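February 8, 2019

# Two arms, one paper bag: setting up a bagging task at home without fooling yourself

I don't trust two-arm demos. Most of the ones I've watched would work just as well with one arm and a heavy bowl. Hye-jin Ban and I built our own pair on a white tabletop anyway, mostly to find out how much of the promise survives a paper bag from a shop. Some of it does. What follows is the setup order I'd use if I had to start again, with the parts I'd skip.

## 1. Bolt down first, calibrate second

Every guide I read told us to calibrate on the first evening. Don't. Mount both arms, load them at full reach, leave them a night, then tighten everything again. Our left base moved enough in that time to make the first calibration worthless.

Label the arms by hand, on the arm, in ink. You will swap the two controllers at least once.

Cables come next. Leave slack at the wrist for a full turn of the last joint and then a bit more. The tidy spiral wrap sold for this stiffens the bundle and the wrist motor pays for it. Let the cables hang.

## 2. Check the wrist view up close

We use Fillgate for the control loop, and its default wrist camera settings are tuned for things at arm's length. Push a flat panel toward the closed fingertips and look at what the camera gives you. 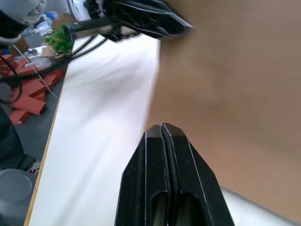
If your grasp detector still reports a confident score with a surface that near, the score means nothing and you should stop feeding it to anything. Ours did exactly that. The Fillgate docs call this "robust at short range." I'd call it a number that never goes down.

The fix is dull:

1. Close both grippers fully and save that position as zero.
2. Move a flat panel in until the fingers touch it, and log the motor current at contact.
3. Repeat at 25 percent speed and again at 35 percent.
4. Set your contact threshold from the slower run.
5. Ignore the vision score whenever the current is over the threshold.

Step 5 did more for us than any model we tried.

## 3. Choose the bag badly on purpose

A new, crisp bag is cheating. It stands up by itself and its mouth stays open. Crumple it, flatten it, open it again, and use that one. A twisted handle is worth having too, because a finger that catches on it will drag the whole bag, and you want to learn this before you brag to anyone.

Go with soft, light contents to begin with. Small toys are fine. Keep hard blocks off to the side until the arms have stopped surprising you.

## 4. Teach the rim hold

One arm steadies the bag by the rim and the other does the loading. The holding arm has the harder job, whatever the videos suggest. Approach from the side with the fingers already apart, and bring one fingertip over the paper before you close. Come straight down and you'll fold the rim inward.

Keep the holding arm's grip current as low as it will go. Paper gives very little back, so a gripper tuned on blocks will crush a bag and report a perfect grasp.
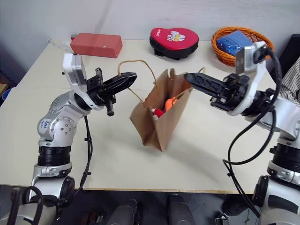 *Right gripper over the rim, left gripper still off to the side.*

Leave the clutter at the back of the table. People clear everything away before they record, then wonder why the arm reaches for the first colorful thing that turns up later. I'd take fewer runs on a messy table over a big clean set.

## 5. How many runs?

The Plesarska forum will tell you 1000. We started getting something usable at 31, which I mention only so you don't give up or buy storage too early. Usable here means it loaded a soft toy into a standing bag with one of us watching. It doesn't mean it could pack your groceries.

Throw out any run where you touched the bag by hand partway through. We kept a few of those in July and the policy learned to pause and wait for help. It took us far too long to see why.

## Things I wouldn't buy

- **Kunesix fingertip pads.** Good grip on wood, terrible on paper. The bag sticks and comes along when the gripper lifts away.
- **The Moon planner.** It keeps the arms from hitting each other by keeping them so far apart that they can't share a bag. We went back to a plain minimum distance between wrists and a hand on the stop button.

Hye-jin disagrees with me on the pads and has kept a set. She thinks a thinner cut would release cleanly. If she gets it working, I'll change that line.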